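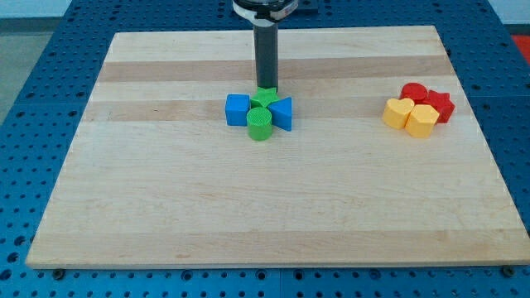 A board of pale, maple-like wood, with lighter and darker strips side by side.

The Case for One Good Cutting Board

I own 13 kitchen gadgets that I could give away tomorrow without missing a meal. I know the drawer they live in, and I open it twice a year, usually by mistake. The thing I would run back into the house for is the cutting board, a big slab of wood that never gets put away because there's no cupboard in my apartment wide enough to hold it.

I love that board more than is reasonable, and I'd like to talk you into loving one too.

For years I cooked on a thin plastic sheet, the bendy kind that comes in a pack of colors. It slid. It curled at one end after a few hot washes, so that every onion I cut rolled gently toward the sink. I thought I disliked chopping. I would buy garlic already peeled and carrots already cut into sad little coins, and I told myself it was about saving time. Then a neighbor moved out of our building on Bolton Street and left a heavy wooden board by the mailboxes with a note that said "still good." It was! I carried it upstairs, scrubbed it, rubbed it with oil, and made soup that night mostly so I'd have something to cut up.

What changed first was the sound. A knife on plastic makes a flat little click, and a knife on thick wood makes a lower, softer knock that I find hugely satisfying (my downstairs neighbors may have their own view). Then came the room. On a big board you can push the celery to one side and start on the parsley, and you don't need four bowls to hold everything while you work. You can roll out a small pie crust. You can set a roast on it, or a whole loaf, and let people tear at it while you finish the salad.

I also like how a board made of strips looks. Every piece of wood has its own color, and once they're glued up side by side you get these quiet bands that no one designed exactly. Mine has one strip a shade darker than the rest, near the left end, and that's where I always cut lemons. I couldn't tell you why.

People worry about the care, and I think the worry has been oversold. Wash it with soap and hot water, dry it, stand it on its edge overnight. Once in a while, when it starts to look thirsty, rub in some mineral oil before bed and wipe off the extra in the morning with your coffee. That's 12 minutes of work on a lazy day, and I look forward to it. If you'd feel better keeping a separate board for raw chicken, keep one. I do, and it's plastic, and it does its job fine.

The price is a fair complaint. A large board costs real money, and I got mine for nothing, so I'm in no position to lecture. But look at what we spend on things with cords and lids. I once paid for a vegetable spiralizer, used it for one zucchini, and spent longer cleaning it than eating. Yard sales are full of old boards with a few scars on them, and a half hour with sandpaper will bring most of them back. Watch out for deep cracks and for boards that rock when you press on a corner. Otherwise, be brave.

Mine has a burn mark now from a pan I set down in a hurry last May, and a beet stain that has faded to a sort of pink shadow. I've stopped trying to sand them out. Tonight it's cabbage, a lot of cabbage, and I can't wait to get started.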